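The Rye Bread at Zurketti

The bakery in Zorninthorpe opens at 6 a.m., and by then the rye is already cool enough to slice. Zurketti sells white loaves, rolls and a few kinds of coffee cake, but the dark rye is what most people drive in for. We talked with the owner at the counter on a Sunday, after the last tray had gone out.

The recipe came from a bakery called Pylypenko, where the owner worked for three years before opening the shop. "They made it in one size and one shape, and you couldn't get it sliced," the owner said. "I changed the shape. I left the dough alone for a long time."

The dough starts the night before with a sour made from rye flour, water and a spoonful of the old batch. It sits overnight on a shelf near the ovens. In the morning it gets more rye, some bread flour, salt, molasses and caraway. There is no commercial yeast in it.

"People ask me about the molasses," the owner said. "It's not much. If you can taste it, I put in too much."

The caraway is toasted in a dry skillet and then half of it is ground. The other half goes in whole. Customers who don't like biting into the seeds can ask for a loaf made with all ground caraway, as long as they order by Thursday.

Rye dough is sticky, and the owner does not knead it the way you would a white dough. It gets mixed until the flour is wet, rested, and mixed again for a few minutes. Then it is scraped into pans with a wet hand. "Home bakers see how sticky it is and add flour," the owner said. "Then they get a brick and they think the starter was bad."

The pans go in at a high heat that is turned down after the first 15 minutes. The shop's deck oven is an old Tridar, bought used, and it runs hotter on the left side. The pans get switched halfway through. A loaf is done when the middle reads 205 degrees, and the owner checks one from each side. 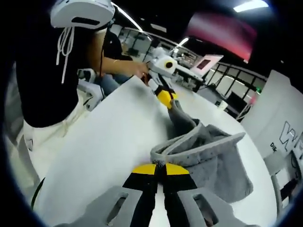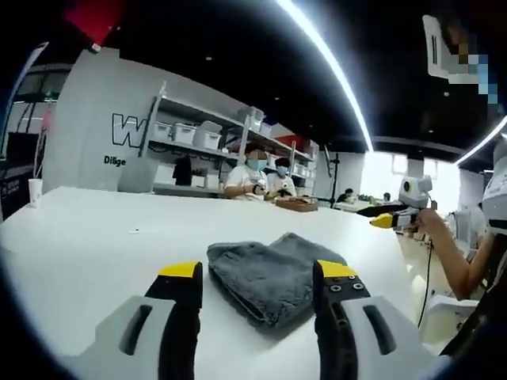
Gray cloth on the white table.

After baking, the loaves come out of the pans right away and rest on racks until the next day. Cutting one warm leaves gum on the knife. "I had a man who wanted it hot," the owner said. "I sold it to him. He came back and said it was raw, and I gave him one from the day before. Now he buys the day-old."

The shop makes 26 loaves on a weekday and more before a holiday. The biggest order so far was 228 loaves, for a church supper in May, and it took two nights of baking. The owner would not do it again with one oven.

Zorninthorpe has nearly 2,000 residents, and a good share of the rye goes to people from other towns. Some of them freeze it. The owner thinks that's fine if the bread is sliced first and wrapped tight, and suggests toasting the slices straight from the freezer.

What goes on it is a matter of some disagreement at the counter. The owner eats it with salted butter and sliced radish. The regulars like cream cheese, or liverwurst and raw onion. Stale ends get cut into cubes, fried in butter and put on pea soup – the shop sells them by the bag in winter, when there are enough.

For anyone trying this kind of bread at home, the owner had a few suggestions. Weigh the flour, and buy it fresh, in small bags. Use a pan with straight sides and grease it well, right up to the rim. Let the dough rise until small holes show on top, and don't wait for it to double. "It will never look like the white bread," the owner said. "It comes up a little and it stops, and then you bake it."

A second rye is being tested, with sunflower seeds and a soaker made from old bread. It has been through several versions. The last one held together but was too salty, and the seeds on top burned before the middle was done. The owner plans to mix them all into the dough next time – and to put it on the shelf when it slices clean.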